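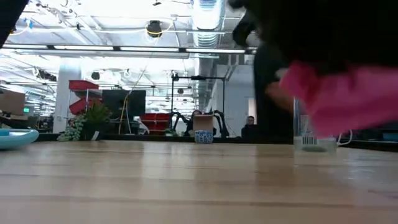

The Stuff on the Table

Long wooden table, concrete floor, too much stuff. Every workroom has one. Ours in Nitdale gets cleared in March and by June it's a junk drawer with legs.

So, a feature on that. What lands on a shared table, what deserves to stay, what goes back in the box. Written fast, at the table, elbows in.

Start with the cloth. Bright pink, impossible to miss, and nothing else in the room is that color. Which is the whole point of a pink cloth. A gray one gets left on a gray floor for two weeks. Buy the loud one. Ours never stays folded for long and I've stopped minding. Fold it in half, half again, set it down, done. If it's in a heap by lunch, fine, it's still easy to find.

The clear container next. Straight sides, bar code label still stuck on down low. Peel it or don't. I used to soak every label off with dish soap and warm water, a whole evening gone, and the Sitis catalog (339 pages, I read it in the bath) has you believing that everything must match. Skip it. See-through is what matters. You look, you know, you move on.

Then the little blue and white cup. Dense dark blue pattern, pale blue rim. Small round thing, and my favorite on the table by a mile. Put it at the back where elbows don't go. Cups like this turn up at the Lau market, usually at the bottom of a crate under somebody's saucers, and you want to go early. Bring newspaper to wrap them in, the sellers run out.
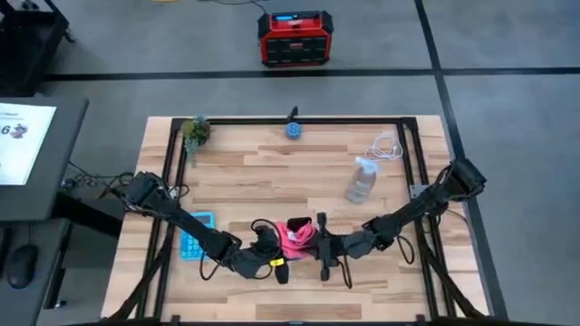
Pink cloth in the middle, big blue keys to the left, greenery in the far corner.

Blue does a lot of work here, come to think of it. The cup, a turquoise dish with a fat rounded rim, and that bright blue thing like a giant calculator, rows of light blue keys. Didn't plan it. But once you have two blues you may as well have more, and against pale tan wood they look good together. Pink on top of that? Yes. Loud, and cheerful too.

About the wood. All those strips, pale next to honey next to darker brown, hide a lot. Crumbs, pencil, a ring from a mug. They don't hide glare, so if your lights are right overhead, expect shiny patches. We tried a runner for a while. Took it off agian, everything tipped over at the edge of it.

The cardboard box is the part I'd argue for hardest. Open, plain brown, parked at the far side. Everything without a home goes in. Empty it when it's full, not before. The folks at Kurnonum, the secondhand place by the bridge, will take nearly anything in good shape, and they like it sorted: cloth in one bag, dishes in another. They won't take cords. Nobody takes cords.

And a bit of green in the corner. Small. Has to be small or it eats the table.

Last thing, give yourself a time limit. Five minutes at the end of the day, cloth folded, cup back in it's spot, box pushed over. More than that and you'll start reorganizing shelves and miss dinner.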